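Ringate Lounge Reset: data card

Maintained by Agnes Ritchie, Guthrie Furnishings. Last revised in September.

Contents: 128 recordings of a two-armed robot handling pillows at a brown tub armchair. Recorded at the Ringate showroom by the staff who set the floor each morning. Views come from the head and from the wrist. 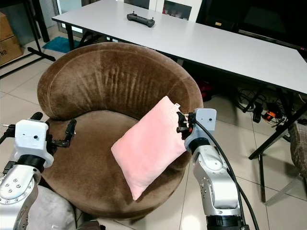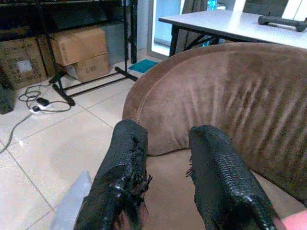
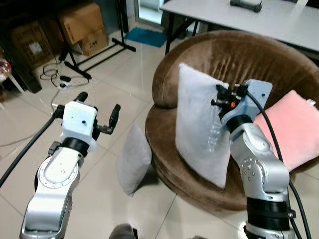
Why we recorded it: resetting seating took two people most of the time before opening. The arms now take the pillow work on Monday mornings as a trial. Staff still move furniture, check tags and decide how a display should look.

What changed for staff: one person per shift now supervises and logs faults. Hours were not cut during the trial — the freed time went to deliveries. Six people asked for training on the stop procedure and all have had it.

Known limits
One chair model only. Light gray and pink pillows only. Clutter on the floor was left as it was.
16 recordings have a late start marker. See notes.txt.

Use: internal to Guthrie and the Bamdale store. Do not use these recordings to time or rate individual workers.

Questions and corrections go to Agnes.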